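Sekance buys feed barley and milling wheat from growers around Bastska and moves most of it by rail to the river terminal at Havov. The company's grain merchandiser has handled the barley book for five seasons and agreed to talk in June, before the first new-crop loads came in, about basis, freight and why cash bids in the district have drifted away from futures.

"The board price gets all the attention," the merchandiser said. "A grower sees futures go up and expects the cash bid to follow by the same amount. This spring it didn't, and the phone rang a lot."

The gap came from freight. Sekance books rail cars in blocks, and the rate for the Bastska to Havov run was reset in the spring. The company took the increase out of its posted basis over two weeks. Bids at the country elevator weakened against futures even while the flat price rose.

"You can take that out of basis in one move or you can spread it," the merchandiser said. "We spread it. Some growers would have liked one move, so they could see the bottom and decide."

Storage also plays a part. The Bastska elevator had old-crop barley left in two bins when the interview took place, and space has to be cleared before wheat harvest. The merchandiser described the carry in the market as too small to pay for holding grain past July – interest alone uses up most of it.

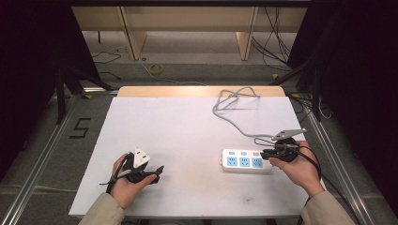 Who sets the basis for a country elevator?

The merchandiser sets it each morning, starting from the terminal bid at Havov and subtracting rail freight, handling and a margin. It is posted by 9 a.m. and can be changed during the day if the terminal moves.

The largest local competitor for barley is Jakubowski, a feed mill that takes delivery by truck all year. Its bids follow hog and poultry demand more closely than export demand, and in most months it sets the floor for the district.

"If Jakubowski is short, we're not going to buy much barley that week, and that's fine," the merchandiser said. "They don't pay rail. We can't match that on a truckload. On 1000 tons with a delivery window, we usually can."

The minimum for a forward contract at Sekance is 500 tons, although smaller growers can pool loads under one contract number. The company had 354 contracts open on the day of the interview, most of them for wheat. Barley growers have been slower to commit, and the merchandiser put that down to last year's test weights. Several loads were discounted at delivery, and growers who had priced early had less room to send them elsewhere.

The discount schedule has been rewritten for new crop. Test weight deductions now start lower and go up in smaller steps – moisture terms are unchanged.

"Read the schedule before you sign," the merchandiser said. "The price is on page one and the discounts are on page three. I'd start with page three."

Wheat bids for harvest delivery will stay open until the Bastska bins are committed. After that, Sekance plans to quote Havov delivery only.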